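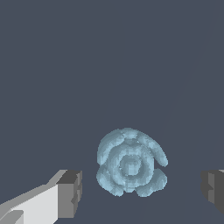

그림 1. 장미 모양 메시, 양쪽에 그리퍼 손가락. Jadorach 렌더.

보낸이: Ada Lombardi
받는이: jadorach-data 목록
제목: Re: 파지 시연 수집, 메시 목록과 에피소드 기준

Bermúdez 님이 쓰신 글:
> 12월 배치에 비정형 메시를 넣자는 데는 동의합니다. 다만 지금 수집 스크립트는
> 물체의 주축을 기준으로 접근 방향을 뽑습니다. 상자나 원통이면 괜찮지만 꽃이나
> 동물 모양에서는 주축이 거의 임의로 잡힙니다. 그 상태로 에피소드를 쌓으면
> 정책이 무엇을 배우는지 알 수 없습니다.
> 그리고 실패 에피소드를 버릴지 남길지 아직 정해지지 않았습니다.
> Bronenport 쪽에서는 전부 버린 것으로 알고 있습니다.

주축 문제부터 답합니다. 맞는 지적이고, 스크립트를 고쳤습니다. 주축 대신 표면에서 마주 보는 접촉점 쌍을 뽑고, 두 점의 법선이 마찰 원뿔 안에 들어오는 쌍만 후보로 씁니다. 후보가 네 개 미만인 메시는 목록에서 제외합니다. 지금 기준으로 남은 메시는 57개이고, 제외된 메시는 일곱 개입니다. 제외된 것은 대부분 얇은 판이 겹친 형태라서 법선이 뒤집혀 있었습니다. 메시를 고치면 다시 넣을 수 있지만 이번 배치에는 넣지 않겠습니다.

장미 메시는 통과했습니다. 꽃잎 사이 홈에 접촉점이 잡히는 경우가 있어서, 충돌 형상을 볼록 분해한 뒤에 후보를 다시 계산했습니다. 시각용 메시와 충돌용 메시가 다르므로 렌더에서 손가락이 꽃잎에 조금 파고들어 보이는 프레임이 나올 수 있습니다. 물리 쪽 오류로 신고하지 마시고, 침투 깊이가 로그에 2 mm를 넘게 찍힌 경우에만 알려 주십시오.
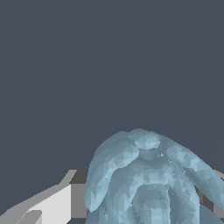 늘어진 돌출부가 있는 메시는 따로 다룹니다. 이런 형태에서는 손가락이 닿을 자리가 돌출부에 가려지는 시점이 많습니다. 가까운 시점의 영상만으로 접촉 여부를 라벨링하면 작업자마다 판단이 갈립니다. 접촉 라벨은 영상에서 만들지 말고 시뮬레이터의 접촉력에서 직접 가져오기로 합니다. 필드 이름은 contact_l, contact_r이고, 제어 주기마다 한 값씩 기록합니다. 영상 주기와 맞지 않으므로 읽을 때 타임스탬프로 맞추십시오. 인덱스로 맞추면 에피소드 뒤쪽에서 어긋납니다.

가림이 심한 에피소드도 삭제하지 않습니다. 학습에 쓸 때 가중치를 낮출지는 실험하는 쪽에서 정하면 됩니다. 가림 비율은 분할 마스크에서 계산해 occl 필드에 넣었습니다.

실패 에피소드는 남깁니다. Bronenport 데이터와 합칠 계획이 있다면 outcome 필드로 걸러서 합치면 됩니다. 값은 다음과 같습니다.

held: 들어 올린 뒤 유지 구간 끝까지 양쪽 접촉이 유지됨
dropped: 들어 올렸으나 유지 구간 중에 접촉이 끊김
missed: 손가락을 닫았으나 접촉 없음
aborted: 경로 계획 실패 또는 관절 한계

aborted는 관측이 거의 없어서 학습에는 쓸모가 적지만, 후보 생성기를 점검할 때 필요합니다. 용량도 작습니다.

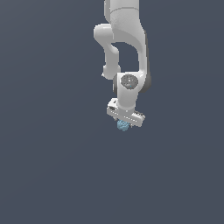

그림 2. 외부 시점. 그리퍼 아래에 연한 청색 물체가 잡혀 있음.

외부 시점은 배경을 단색으로 둡니다. 배경 무작위화는 저장 단계에서 하지 않고 학습 단계에서 마스크로 합성합니다. 저장본에 배경을 구워 넣으면 나중에 되돌릴 수 없고, Stanent 형식으로 변환할 때 압축률도 떨어집니다. 물체 색도 같은 이유로 이번 배치에서는 바꾸지 않습니다.

시점마다 내부 파라미터를 에피소드 헤더에 적습니다. 예전 배치에는 외부 시점 값만 있었는데, 그 파일을 읽는 로더는 그대로 두었습니다. 새 로더는 버전 필드가 없으면 경고를 내고 예전 경로로 넘어갑니다.

아직 정하지 못한 것은 두 가지입니다.

첫째, 메시당 에피소드 수. 균등하게 할지 후보 수에 비례하게 할지 의견이 필요합니다. 저는 균등 쪽입니다. 비례로 하면 표면이 매끈한 메시가 배치의 대부분을 차지합니다.

둘째, 검증용 분할. 에피소드 단위로 나누면 같은 메시가 양쪽에 들어갑니다. 메시 단위로 나누되 비슷한 형태끼리 묶어서 한쪽에만 두는 방안을 생각하고 있습니다. 묶음 기준을 가진 분이 있으면 목록으로 보내 주십시오.

Bermúdez 님, 접촉점 후보 생성기의 시드 처리를 한 번 봐 주시겠습니까. 병렬로 돌릴 때 작업자 번호가 시드에 더해지는데, 재시작하면 번호가 바뀌어 같은 후보가 다시 나오는 것 같습니다. 재현 절차는 저장소의 tools/sampling 아래에 적어 두었습니다.

Ada Lombardi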